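Water Damage and Drying: Frequently Asked Questions

How soon should I call after a leak or flood?

Right away. Shut off the water at the main valve if you can reach it safely, then call. Drywall can wick water well above the line you see on the wall, and mold can start growing within a day or two. Our Dundow office answers the phone day and night.

Is it safe to stay in the house?

It depends on where the water came from. A broken supply line is usually clean water, and most families stay put while we work. Sewage or river water is different. Keep children and pets out of those rooms until they have been cleaned and cleared. 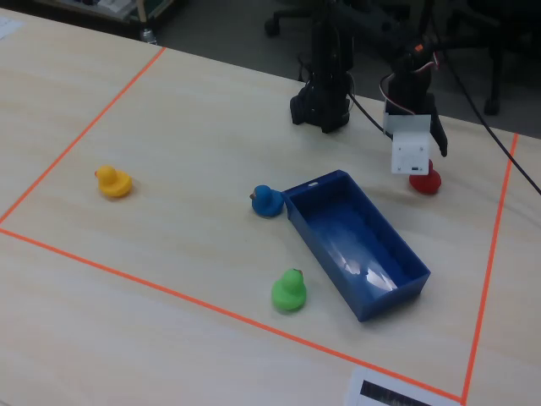
By Joris Jacobs, Nistor Restoration | Updated 2020-02-04

What should I do before the crew arrives?

Turn off power to the wet area at the breaker, but only if you can get to the panel without standing in water. Move small items to a dry room. Put foil or plastic under furniture legs so the stain doesn't bleed into the carpet. Don't use a household vacuum to pick up water.

How long does drying take?

Most single rooms take three to five days. Hardwood floors and plaster take longer. A technician comes by each day to take moisture readings and move the equipment – please leave the fans and dehumidifiers running between visits, even at night.

Can my carpet be saved?

Often, if the water was clean and we get to it quickly. The pad underneath is usually thrown out. Carpet soaked by sewage is always removed.

What does it cost?

Our minimum charge for an emergency visit is $668, which covers extraction in one room and the first day of equipment. A typical finished basement in Brovora with clean water runs $3,000 to $4,000. Repairs such as new drywall and paint are quoted separately.

Will my insurance pay?

Many policies cover sudden leaks, such as a burst pipe. Slow leaks and outside flooding are often excluded. Check with your agent. We send photos, moisture logs and an itemized invoice to your adjuster.

Do you work outside Dundow?

Yes. We cover Brovora and Mira as well. Travel to Mira is free through May.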